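Ovura House Newsletter
Building and Shared Spaces
28 Feb 2025

Ground floor seating area: furniture, table use and care of cushions

The Shared Spaces Office wishes to inform all tenants and regular visitors of the arrangements now in force for the ground floor seating area beside the glazed entrance. The arrangements were agreed with the tenant representatives at their last meeting and replace the notice issued when the area was first opened for general use.

Members will recall that the area was formerly used for the reception of deliveries and was furnished only with a counter and a row of folding chairs. The present furniture was chosen after a short consultation conducted by Luminița Gavrilă of the Shared Spaces Office, to which nearly 100 tenants replied. Most asked for small tables at which one or two people could sit for a short time with a drink or a plate of fruit. Very few asked for sofas. A number of tenants on the upper floors also asked that the daylight from the entrance windows not be blocked by tall shelving or screens, and this request has been followed.

Round tables

The round wooden tables are intended for light refreshments, conversation and small pieces of work. They are available without reservation to any tenant and to guests accompanied by a tenant. When others are waiting, users are asked to limit their stay to 30 minutes. Larger groups should apply for the Plernum Room on the first floor, where seating for meetings is provided.

The tops have a visible grain and a pale finish that marks easily. Plates should be used for all food, including fruit that has been cut in advance. Watermelon, citrus and berries have been the most frequent cause of staining, and any juice should be wiped up at once with the cloths kept at the service counter. Cloths should be rinsed in plain water and wrung out well before use. Scouring pads and spray polish are not to be used on the tables under any circumstances. The cleaning contractor, Nitska, has been given the same instruction and will oil the tops again in April.

Bottled water may be brought to the tables. Bottles should be closed when not in use and taken away afterward. Hot drinks from the upper kitchens may also be brought down, provided that the cup is returned to the kitchen from which it came. Seon-mi Wang, who oversees the kitchens, reports that the cups from the second floor kitchen have been disappearing steadily over the winter, and asks that all tenants look in their own offices before requesting replacements.

Stools and seat cushions

The metal-framed seats were selected by the furnishing group under the direction of Byung-chul Ban. They are lighter than they look and should be lifted when moved. Dragging leaves fine scratches in the polished floor, and several have already been found near the windows. The frames should not be hung with bags or coats, and the curved portion is not to be used as a footrest.

The patterned cushions belong with the seats and should remain there. Two were found in an upstairs office in January and have been returned. Loose crumbs may be brushed off by hand. In the event of a spill, the cushion should be handed in at the service counter, where a dry one will be issued in exchange. Tenants are asked not to wash the covers themselves or to place them on the radiators.

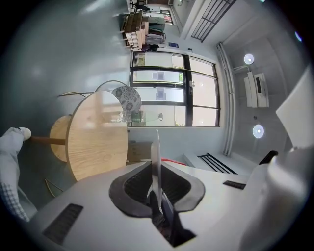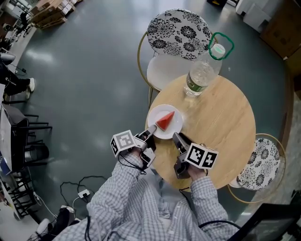 The round tables and cushioned seating on the ground floor.

Storage, walkways and the entrance

The walkway between the entrance door and the stairs must be kept clear during opening hours. Boxes awaiting collection should be labeled with the name of the tenant and the expected date of removal. Unlabeled boxes will be held for two weeks, after which the office will arrange disposal. Deliveries that cannot be carried upstairs on the day they arrive should be reported to the service counter so that a place may be found for them.

Extension cords may be used in the seating area with the agreement of the office. Cords should be placed away from the line of the door and gathered up at the end of each session. The office holds a small supply of floor covers for this purpose – they may be borrowed on signature.

Notices may be attached to the entrance glass only after approval by the Shared Spaces Office. Approved notices should be fixed with removable tape and taken down by the tenant concerned when they are out of date. Notices for private sales, lost property and social events should be placed on the board beside the mailboxes.

Requests received from tenants

Sun-ja Yang has asked, on behalf of the third floor, whether a further table could be placed closer to the windows. The office has measured the available space and is satisfied that a small table could be accommodated without reducing the clearance required at the door. The matter will be put to the tenant representatives in April together with the cost of matching seats.

Tae-yang Wang has proposed that a fruit table be set out one morning each month, with tenants contributing in turn. The proposal was received favorably. A sign-up sheet is available at the service counter, and a first date will be announced when enough names have been entered. Contributors are reminded to label dishes containing nuts and to collect their own serving plates by the end of the day.

A request for background music in the seating area was considered and declined. The offices nearest the stairs are occupied throughout the day, and sound from the ground floor carries readily to the landing.

Comments on the furniture, including reports of loose joints or worn cushions, may be left in writing at the service counter or sent to the Shared Spaces Office through the tenant mailbox. Reports of damage should state which table or seat is affected and, where possible, the time at which the damage was noticed. Seats found to be unsteady should be set aside against the wall and reported the same day.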